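Skerdale Neighbors Help Board
Home | Ask | Browse Topics | Kitchen & Cleaning | Yard | Sign In

Dark streaks in my bamboo cutting board, and do I have to give up the counter spot?

Asked by Kenza Cherkaoui, June 6, 2022

Hi all! I have a bamboo board that pretty much lives on the kitchen counter, and I've never oiled it once (I know, I know). I keep noticing darker brown streaks through the middle and I can't decide if that's just bamboo being bamboo or the start of something gross.
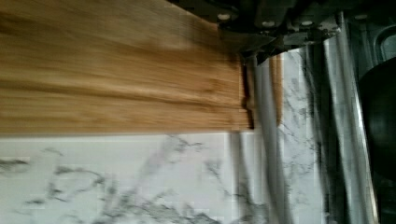
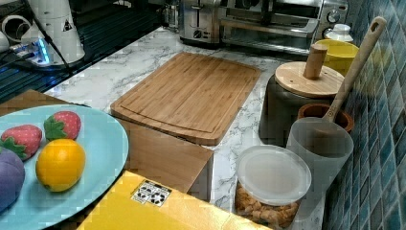

So my main question is whether I need to oil it, and with what, and my second question is whether I should stop leaving it flat all the time. My sister-in-law in Hiltcombe stands hers up on edge behind the faucet and swears by it. I'd have to move a bunch of stuff to do that, because the toaster and the toaster oven take up the back and the canister with the bamboo lid is parked right next to the board along with the spatula cup. I also wonder about the groove that goes around the edge. I wipe it with a sponge but I'm never sure I get into the corners. The underside feels kind of fuzzy too, if that matters. I do have a bottle of olive oil I could use up, if that's any good for this.

Print this question | E-mail to a friend

2 answers

Glykeria Papadakis wrote:

Please not the olive oil! It goes rancid and then your board smells like an old salad and you will be back here asking about that. Get food-grade mineral oil from the drugstore, the plain kind from the pharmacy aisle is fine.

Darker strips are very common in bamboo, the boards are glued up from lots of pieces and they don't all match. What I'd do is run a fingernail over a streak. If it feels the same as the rest and doesn't smell, leave it alone. If it's soft or a bit slimy, that's another story and I'd toss the board.

For the fuzz on the bottom, wash it, let it dry overnight standing up, then sand lightly with 400 grit, going with the grain. Wipe off the dust. Then oil it all over, both faces and the edges (people always skip the end grain and that's where mine split!!), leave it a few hours and wipe off what's left. I did mine every day for a week the first time and now it's once a month or whenever it looks pale. An old toothbrush works great in the groove.

As for leaving it flat, I leave mine flat too. I just prop it up against the tile after washing until both sides are dry, and then it goes back down. On a stone-type counter the water gets trapped underneath, so that drying part is worth doing. No need to evict your toaster.

Stavros Kontogiannis wrote:

never oiled mine, 6 years old, still fine. dont put it in the dishwasher

Comments (4)

Kenza Cherkaoui: Thank you Glykeria! Fingernail test passed, no smell. Going to get the mineral oil tomorrow. Is 400 too fine if it's really fuzzy in one spot?

Glykeria Papadakis: Start with 220 on that spot and then finish with the 400.

Maysoun Nasrallah: Half a lemon and coarse salt is good for onion smell, do it before you oil, not after. I paid $17 for a fancy board cream once and I couldn't tell the difference from the drugstore bottle.

Sofia Stamatopoulos: Can you do all this with a maple board too? Mine has a crack at one end, maybe as long as my thumb.

Print this page | E-mail this page

Home | Ask | Browse Topics | Back to top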